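Rotov brings the dancing back to Rakstead

Rotov came to the Grimshaw in Rakstead last night for the first of 2 club nights, and the room was full long before he touched the decks. The Grimshaw holds 620 people and all the tickets were gone by the start of August. The doors opened late because of a problem with the sound, but the queue stayed in good mood and the DJ Nouhaila Morsy started to play as soon as the first guests were inside.

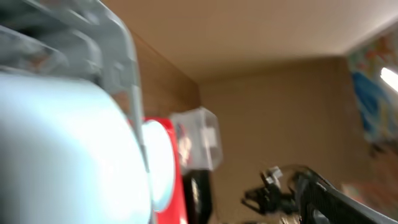 Morsy is from the town and she knows what the local crowd likes. She played old house records for more than an hour, then slowly made the tempo faster, and when Rotov walked on at midnight he only had to continue from where she stopped. He opened with "Forno", his single from last summer, and the balcony sang every word of it. I did not expect this, as the song was never much on the radio.
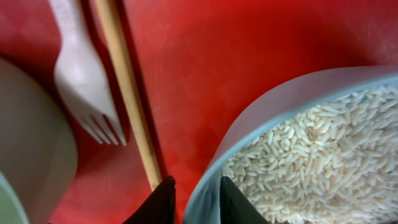
The middle part of the set was all new music. Some of it is still without a title, and Rotov told the crowd that the album will have 15 songs if his label agrees. Between the tracks people went for the late food at the back, which was simple things to eat standing up, with a white plastic fork, before they ran back to the floor. The best new one is slow and has a long piano part – I hope he keeps it.

Morsy returned for the last half hour and they played together, sharing one pair of headphones. It was a little untidy in places and much better for it. The lights came on at some 3 in the morning and many guests stayed to take photos with both of them near the stage door.
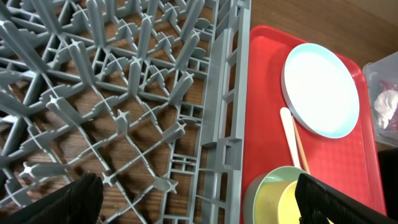 Nightlife & Parties

The second night at the Grimshaw has the same two names on the poster, but Morsy says that her set will be different, with more disco and less house. A few returned tickets may be sold at the door. Rotov then goes home to finish the album.
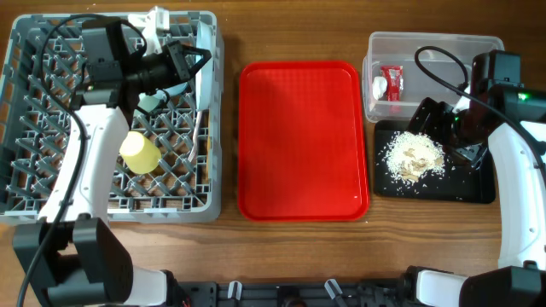

Leanne was there too and wrote to us that the new songs were too long for her, but that "Forno" alone was worth the ticket and she would go again tomorrow if she could find a place.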